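I have a low opinion of storage advice, and I've read plenty of it this winter. According to my last post's traffic (2,826 of you, which is more than usually come by), a lot of people want to hear how to sort out a kitchen cupboard. So I spent my evenings testing the advice on my own.

The first rule you meet everywhere is to take everything out and put it on the floor. I did that. What I got was a floor I couldn't walk on and a dinner that came from the Thai place. My sister-in-law Stella swears the shock of seeing it all together makes you throw things away. I threw away a cracked lid and a packet of yeast from some other era. Then I put the rest back, in a slightly different order.

The second rule is to nest things. Pots inside pots, bowls inside bowls, biggest at the back. It looks great for one evening. Then you want the one in the middle, and you're on your knees with your arm in the dark, lifting out the whole stack with one hand.

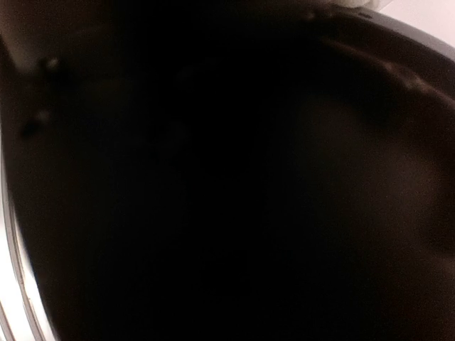

I'd feel better about nesting if the people who recommend it cooked more than pasta. The pan I use every day shouldn't live under anything. It lives on the stove now, and I've stopped feeling guilty about that. Ikechukwu next door keeps his on a nail by the window, and he has never once asked the internet about it.

Then there are the things you're supposed to buy. I got a set of Danzer shelf risers because three different sites told me to. They wobble on my shelf paper, and the legs take up the exact space where I used to keep the colander. I'm told the Skonach ones are sturdier. Maybe so, but I'm not spending more money to find out whether I should have spent the first money.

What I did keep:

- the baking sheets standing on edge, next to the oven
- rice and lentils at eye level
- one drawer for lids, not sorted at all

The lid drawer gets me complaints in the comments every time I mention it. I've timed myself, and I find the right lid on the second or third try, which I can live with.

I'm still undecided about labels. Paraschiva lent me her label maker back in April and I've made 2 of them: FLOUR and OTHER FLOUR. The second jar has had sugar in it for months.

Next up is the cabinet over the fridge. I can't reach it without the step stool, and I have no idea what's in there besides a fondue set.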